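Ticket: Upload stalls at 72 percent, then restarts from zero
Product: Kernero Sync, desktop client
Site: Pudley office
Opened: May 22, 2023
Status: Resolved

Reported problem
Uploads to the shared folder stop at 72 percent when the folder holds more than 100 files. The client shows "Waiting for server" for 10 minutes, then starts over. Smaller folders finish normally. First seen in April, after the switch to the Rakusora router.

Test folder contents are mixed: PDFs, spreadsheets and large photos.

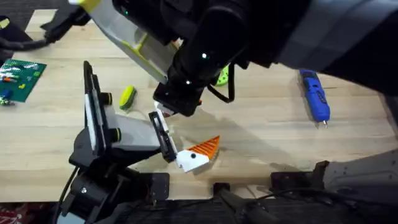
Light wooden table, black arm.

Steps taken
1. Restarted client and router. No change.
2. Bypassed the office proxy. No change.
3. Uploaded from a second laptop on the same network. Same stall, so the client install is not at fault.
4. Sent one photo alone. Completed, checksum matches.

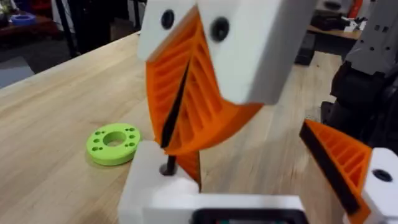

5. Moved the laptop to a phone hotspot. Full folder completed.
6. Checked router settings. Session limit per device was set to 50 — the client opens one session per queued file.

Fix
Raised the session limit and turned on "Reuse connections" in the client. Full folder then uploaded twice without a restart.

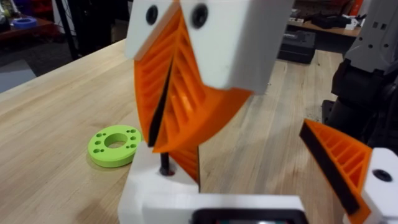
Orange ribbed finger over white block.

Follow-up
Same change still to be made on the Takács site router.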